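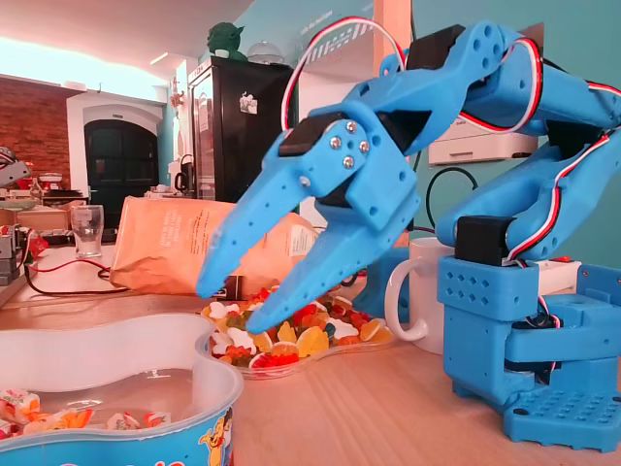

Teaching the arm to pick up candy, part two

I wrote last month about getting the arm assembled and calibrated. Since then I've spent most of my evenings on the part I was looking forward to, which is showing it what to do by driving it myself and recording what happens.

The task is simple to say. Pick one gummy off a plate, carry it to a small bowl, let go. I chose gummies over blocks for two reasons. Everyone at the shop had already done blocks, and Leena Koivisto bet me that soft things would be easier than hard ones. She was half right. A gummy squashes a little when the fingers close, so you can be sloppy about how far you close them. But it also sticks to the plastic, and with blocks I never had to think about letting go.

I started with hand guiding. You turn the torque off, hold the arm by the wrist and move it through the motion while the software logs the joint angles. It feels natural and you learn the reach of the arm quickly. I did 70 of these over one weekend. The trouble was that my hand was in every camera image, so whatever the policy learned, part of it was my hand. Played back without me there, the arm went to more or less the right area and closed on nothing. I kept that set for testing the grip force and threw out the rest of the idea.

So I moved to a leader arm. Samran Panyasiri had a spare one from the Jullomen build, same joint layout, with a handle and trigger where the gripper goes. I move the leader and the other arm copies it. There is a small lag, which I noticed a lot on the first night and had stopped noticing by Thursday.

Some things I changed along the way:

I slowed down. My early recordings were quick because I was bored, and the arm learned to be quick and miss. When I watched them back I could see myself overshooting and correcting on almost every grab. Now I come in from above, stop for a beat, then go down.

I stopped picking the easy ones. Without meaning to, I was always taking whatever was on top and nearest the base. Rings are the easiest by far, since one finger can go through the hole. Bears are the worst because they're small and roll onto their sides. I now decide which piece I'm going for before I start the recording, and if I fumble it I keep going until I get it. Those recoveries have turned out to be some of the more useful recordings. The arm had never seen a second try before, so after a miss it would carry an empty gripper over to the bowl and open it.

I look at the camera feed and keep my eyes off the table. This was Rima Obeidat's suggestion and I resisted it for a week. If I can't do the pick using only what the camera shows, the arm won't be able to either. My success rate dropped a lot the first night. I moved the camera a bit higher and it came back.

I wipe the fingers. Sugar builds up on the tips and the pieces start hanging on after release. A damp cloth every ten minutes or so takes care of it. Hadi Rizk thinks I should put silicone tips on, and I have a pair from Skammont in a drawer, but changing the fingers now would mean the old recordings don't match.

As of last night I have 700 recordings from the leader arm. I went through them and threw out the ones where I bumped the plate or let go early, and that left 613. I trained on those overnight. This morning it got a fruit slice on the first try, then a ring, then pushed a bear around the plate for most of a minute before I stopped it. It is much better in the middle of the plate than near the edges, and I think that's on me. I avoided the edges when I was recording because the finger catches on the rim.

Next I want to do a batch with only bears and only edges, probably a couple hundred. I'd also like someone else to drive for a night. Fares Issa has offered, and he moves very differently from me, so either that helps or it makes a mess of the data. I'll keep his in a separate folder until I know.

A few people asked about the settings file. It's the stock one from the Turkwood kit with the shoulder speed limit turned down. I'll put my copy up once I've cleaned out the parts that only make sense on my machine.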